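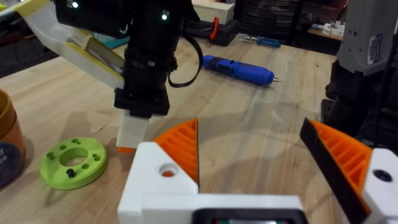
The second shift at bench four

Stedelen makes couplings for irrigation pumps, and for most of the company's life every flange was finished by hand. A person picked up the disc, set a bolt in a hole, ran it down with a cordless driver and reached for the next one. A good assembler got through 412 in a shift and went home with a sore wrist.

In May the company began trying two robot arms on that job. They work on green plastic flanges printed in-house, the same shape as the metal part but cheaper to scratch. The arms share a wooden bench with the hand tools.

Ankit Tripathi spent nine years assembling flanges before he was asked to teach the arms. He now spends his mornings guiding them through the task and his afternoons checking the recordings. The first set took 1249 attempts.

"I thought I knew the job," he says. "Then I had to decide which finger touches the part first. My hands had been doing that without me."

His pay went up one grade. His day also got quieter, and he misses the talk at the old line.
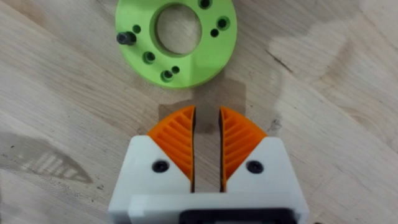
Will the arms replace the assemblers?

Management says there will be no layoffs while the trial runs, and it has made no promise past that. The assembly crew has asked for one in writing.

Two people have moved to inspection, a job that used to be squeezed in at the end of the day. Another went to Semwal, the supplier across the road, saying she would sooner work with her hands than watch a screen. Those who stayed get a short course in stopping the arms safely and starting them again, held Monday before the shift.

The harder change has been the pace. An assembler who felt tired could slow down for an hour and make it up later.

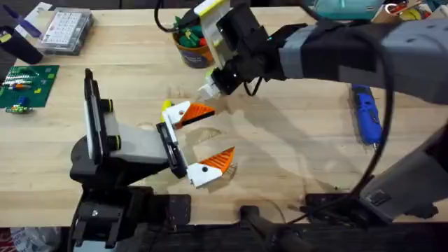
With the arms in the mix, a slow hour shows up on a chart, and the crew wanted to know who reads it. The plant manager agreed that the chart would track the bench and leave names off.

Tripathi's next goal is 200 flanges in a row without stepping in. After that, the company will decide whether to order a second pair.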